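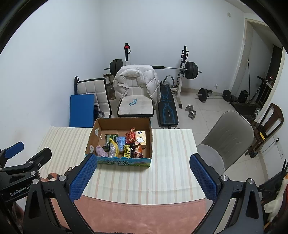

The snack box on its table, with the weights corner behind.

Snack testers and one part-time box packer wanted

May 9, 2019 — by Zyanya Hinojosa
4 minute read

Hello! I run the snack box side of Bultwood with my brother Uriel, and we're looking for people again. Two sorts of people this time, so do read to the bottom before you write to me, as the second bit is paid and the first bit is mostly paid in crisps.

First, the testers. We put together mixed boxes of snacks for small gyms and home training rooms, the sort of place with a bench, a barbell and a chair where everybody dumps their coat. The boxes sit out on a table and people help themselves after a session. Simple enough, except that choosing what goes in is much harder than I thought when we started (I assumed people who lift weights wanted nuts. They do not all want nuts). So we need up to 100 people who train at home or in a small shared room and will have a box from us each month until the end of August.

What you'd do is put the box somewhere people walk past, leave it alone, and fill in a short form when it's down to the last few things. I want to know what went first and what is still lying there at the end looking sorry for itself. Please don't tidy it! I know it's tempting to line everything up by size, but a rummage is half the fun and I'd like to know which packets people dig for.
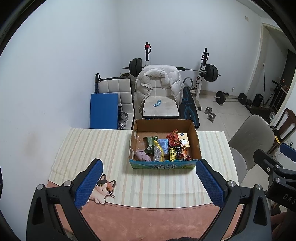 We reuse old drinks and grocery cartons with the front torn or cut down low, so you can see in without lifting anything out. Milk cartons are my favourites — they're a good depth and the printing cheers up a plain tablecloth. If you've got a supply of clean ones near you, say so when you apply and you'll go straight to the top of my list, I'm not proud. Anything with a bear or a cat on it also goes down very well in this office.

You need to be over 18, and we can't take anyone with a serious food allergy in the house, sorry. The mix changes every time and I can't promise what's been near what. Fussy eaters are very welcome. Albertina Rocha tested for us all last year, hates anything sour, and her forms were the most useful ones we had.

Now the job. We want one packer, 7 hours a week, at our unit on the Prillar estate. You'd be working with me and Iñaki Pacheco, filling and labelling boxes, flattening the dead cardboard and checking dates. It's standing work and there's some lifting, though nothing worse than a full crate of cartons. We packed 300 boxes last month and were still at it when the lights in the car park went off, so another pair of hands would be lovely. No experience needed. You should be happy with the radio on and able to read small print, as best-before dates get hidden in the silliest places.

Hours can be split over two mornings or done in one long go. Pay is the same as Iñaki gets and I'll tell you the figure when we speak.

To apply for either, write to me at Bultwood with your name, where you train (testers) or when you're free (packer), and the last snack you bought with your own money. No CVs please. Yareli Trujillo on the front desk can post you a paper form if you'd prefer one — she'll need your address and a bit of patience.

Related
Packing table wanted, Arellano Street, collection possible
What we learned from 800 tester forms
Plerkov delivery round: driver needed for August
Can I have a box without nuts? Your questions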